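[wound-closure] Re: Knot slippage in monofilament, ear length and soak time

From: Reece Inskip
Date: February 16, 2019
To: wound-closure list

On the question of soak time, the Tustley bench group wrote:

> We are seeing more slippage in the Likarum monofilament than the
> November round reported. Same gauge, same square knot, same number of
> throws. The only change we know of is that we now test dry, straight
> from the packet. Has anyone compared dry and soaked samples on the
> same tester? Also, is there any agreement on ear length? Ours are cut
> by eye, and I suspect that matters more than people admit.
>
> We count any movement of the ears as slippage. Is that too strict?

Taking these in order.

Soak time. Yes, we have compared them. We ran 60 knots in the Likarum thread on the Bisgaard tester, half dry and half held in saline for 20 minutes before loading. The soaked knots slipped less. I would not read much into the size of the difference, as the two halves were tied in separate sessions and the room was warmer for the second. The braided Groltolus showed the reverse: slightly more movement wet. A coated braid could do that if the coating gets slick before it wears off, but I have no direct evidence for it. If your earlier round was soaked and this one is dry, the two sets should not be in one table.

Packet memory. Thread taken straight from the packet holds its coil, and a coiled strand seats badly on the first throw. We pull each length straight by hand and let it hang before tying. This has reduced our scatter more than any change to the tester settings. It is not in the written procedure and probably ought to be.

Ear length. There is no agreement that I know of. We cut at 6 mm against a stop. Cutting by eye gives you a short tail now and then, and a short tail that slips through gets logged as a full knot failure when the same knot with a longer ear would have locked. I would fix the length, state it in the report, and rerun anything you are unsure of. Which side of 6 mm you choose matters less than holding it constant.

Definition of slippage. Any movement is too strict for monofilament. Every knot in it settles a little under first load. We take the reading after a preload and call it slippage at 2 mm of ear movement past that point. Break and slip go in separate columns. Merging them hides the thing you are trying to measure.

One more variable is the former. A loop tied around a steel rod sees an even surface, while a loop closing a cut bears on two soft edges that can shift and roll. Tension at the second throw is different, and a knot that is flat on the rod can end up tilted on tissue. I don't have a good way to put a number on this. Foam under the loop is a compromise and compresses differently from one batch to the next.

Straight cut, instruments at the edges:
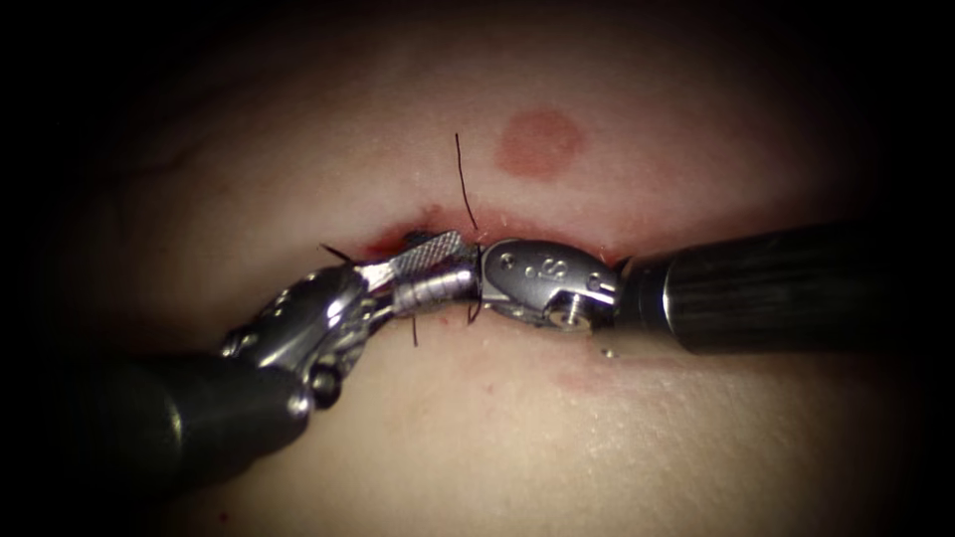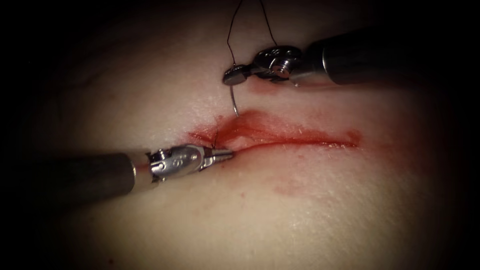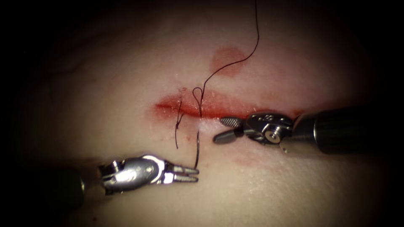 For the rod itself, check the surface finish before you blame the thread. Ours had picked up a burr near the clamp end, and a run of low break values went away once it was polished out — I should have looked sooner. The Bisgaard manual gives a rod diameter but says nothing on finish.

Could you post the crosshead speed for both of your rounds, and whether the same person tied them? I can send our raw sheet off-list. The column headings are terse, so ask if any are unclear.

Reece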